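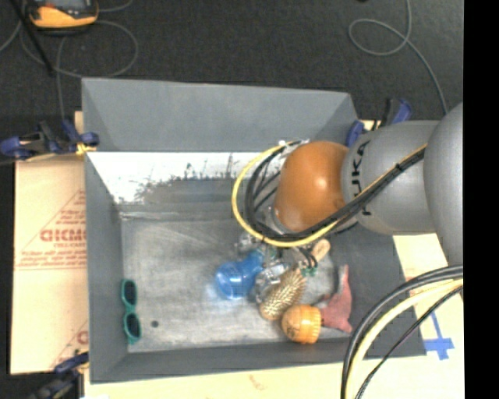
My sister says a birthday doesn't count unless somebody has cried, and she would like it on record that last year's did not count.

She has a point, as she usually does in November. We are a family that holds grudges about celebrations the way other families hold land. My seventieth-birthday plans for our mother have therefore been under review since summer, and they have now been returned to me with notes.

The first note was that a restaurant is cold. I had picked Plenditz, which does a decent roast duck and has chairs with arms, something you start to care about when the guest of honor is turning 70. But a restaurant, I was told, says "we didn't want to do the dishes." I didn't want to do the dishes. I thought we could all live with that being said.

The second note was about the gift. Mom has asked for nothing, and she has asked for it firmly. In our house this has always been a trap. The year we took her at her word, she was lovely about it until Easter.

So there will be a book of letters. Everyone writes a page, the pages get bound, and she reads it in private and then brings up selected passages for the next ten years. I sent out the request to the cousins with a limit of 2000 characters, which I thought was generous. One uncle turned in 3482 and asked if he could have a second page for the part about the boat. My brother has sent one line. It's a good line, but still.

I have been stuck on my own page for over a week. It is easy to write to your mother when you're seven – you draw a flower, you spell "love" with whatever letters are handy, and it goes on the fridge until the tape gives up. Now I sit there wondering whether "thank you for everything" sounds like a card from the dentist. I tried listing things. I got as far as the soup, the driving lessons, and the time she pretended to like my haircut, and then I had to go and stand in the kitchen for a while.

(I did not tell my sister this. She'd have counted it.)

We've settled on lunch at home in Wondach, with a cake from Vistivo, because they will write a full sentence in icing and not charge by the word. My sister is in charge of the sentence. I'm in charge of the dishes. My brother is bringing ice, and has already asked how much.

The letters go to the binder next week. I still need a first line.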